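Skastine Shape Blocks: Frequently Asked Questions

What comes in a bag of shape blocks?
A mix of solid shapes with flat tops, including stars, triangular prisms and squared blocks. Colors are mixed when the bag is packed, so two bags will rarely match. If you need a particular color, write it in the notes box when you order.

How are the blocks made?
They are printed in plastic, one layer at a time, in our shop in Flerkham. We don't sand or paint them.

Why can I see fine lines on the sides?
Those are the print layers. They are part of the finish and do not count as a defect. A block with a split between layers does, and we will replace it.

What surface should I use them on?
Any flat, level surface will work. We like a wooden board because the blocks stand steady on it and bright colors are easy to pick out against pale wood. A board also lets you move a finished layout without taking it apart.
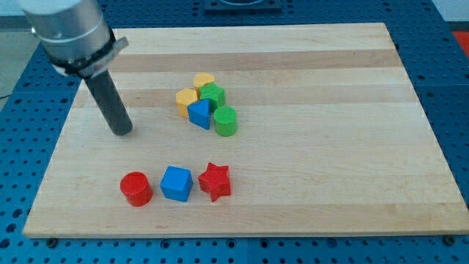

Does the direction of the wood strips matter?
Not for stacking. For sorting and lining up, many customers turn the board so the strips run left to right and use the seams as guide lines.

Do you sell the board?
Yes. The maple board is item 2526 and is sold separately from the blocks. It is heavy, so shipping is worked out at checkout.

How do I clean the blocks?
Wash them by hand in lukewarm water with a little dish soap. A soft toothbrush gets dust out of the layer lines and the inside corners of the stars. Keep them out of the dishwasher and off radiators. They will warp.

How do I clean the board?
Wipe it with a damp cloth and dry it right away. Rub in board oil when the wood starts to look dull. Don't soak it.

Can I order a single replacement block?
Yes. Send the shape and color to Drahomíra Kollár at the parts desk. Single blocks normally ship within seven working days.

Are they safe for small children?
They are meant for ages four and up. Check the star points now and then, and throw out any block that has chipped.

Is the shop open in July?
Mornings only, until noon. Online orders go out as usual.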